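Module 5: Budgeting for a Two-Arm Workstation
Course handout, Equipment Planning 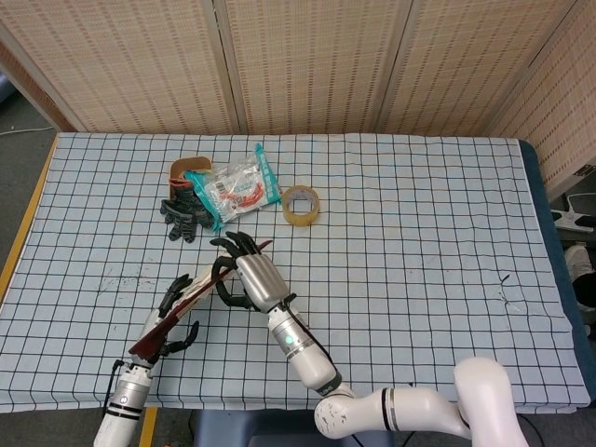 The purchase price of the arms is the figure most often quoted in a proposal, and it is seldom the figure that causes difficulty later. Students are expected to prepare a full cost plan covering the arms, the hands, the table and its surroundings, and the consumables.

5.1 Hands and arms
Hands with jointed fingers should be entered on a separate line from the arms. They wear at a different rate and may come from a different supplier. In the Mesar case, the arms were ordered from Kolář and the hands from Olano, and delivery of the second order fell nine weeks after the first. Plans must show both lead times.

5.2 Table and surroundings
Cloths, screens, padding and seating are frequently left out. Each is cheap, but together they came to 2,525 in the Mesar budget, against an original allowance of 228. Table coverings become marked and should be treated as replaceable stock.

5.3 Objects and consumables
Gloves, packing tape, cardboard and bagged goods are to be costed per month of operation. A single purchase at the start of the project is not acceptable.

5.4 Service
Quotations must state who pays for carriage when a hand is returned for repair. The Sesari quotation in Appendix B does not, and marks will be given for noting the omission.

Coursework
Submit a cost plan of no more than five pages by the end of May. Draft plans may be sent to Sulastri Kwok for comment. Questions on the appendices should be addressed to Arif Mandagi.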